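The Folding Table - Photo Gallery

Posted by Gleice Toledo
October 27, 2019

We have been sorting clothes at Britthorpe since September, and most of the work happens on one table. Donations come in mixed bags. Everything gets shaken out, checked for stains and missing buttons, and folded before it goes on the shelves. The last intake was almost 900 pieces, and 90 of those were jeans.

Click on a picture to see it larger. 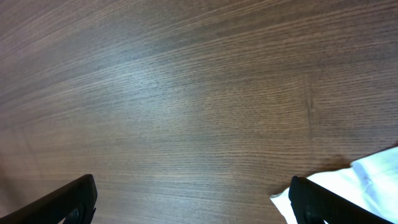
Brown wood grain and a crumpled white cloth. The finish is semi-glossy and picks up a lot of glare.
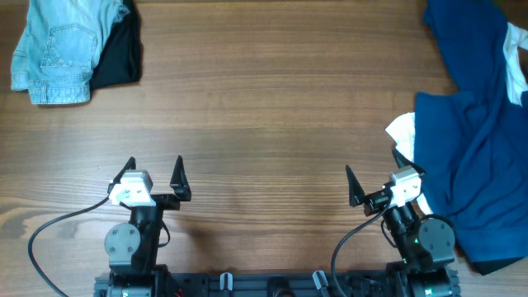 Light blue jeans folded with the back pocket up, next to a black garment folded into a rectangle. The dark blue piece on the right still needs folding.

How do you fold jeans so the stack stays flat?

Close the zipper and lay one leg over the other, with the back pockets on the outside. Push the pointed part of the seat in so the edge is straight. Then fold the legs up to the waistband and fold once more. Heavy pairs go at the bottom of the stack. We stop at eight pairs - anything higher leans.

Notes on the work

Shirts and sweatshirts take longer than pants. Osvaldo Batista folds them face down with the sleeves crossed behind, then in thirds. Lingyun Tang prefers to roll the thin ones, and both ways fit the shelves, so we have not made a rule about it.

Dark and light clothes are kept in separate stacks. Anything damp goes on the rack by the door and is not folded that day. Single socks go in the box under the window until the end of the month.

The table came from Rumstead, secondhand. It gets wiped with a barely damp cloth and dried right away. Please do not put irons or hot cups on it.

Sorting hours are on the Britthorpe notice board. If you have bags to drop off, tie them closed and write "adult" or "child" on the outside. Shelf 23 is full, so coats go to Ismael Mendonça for now.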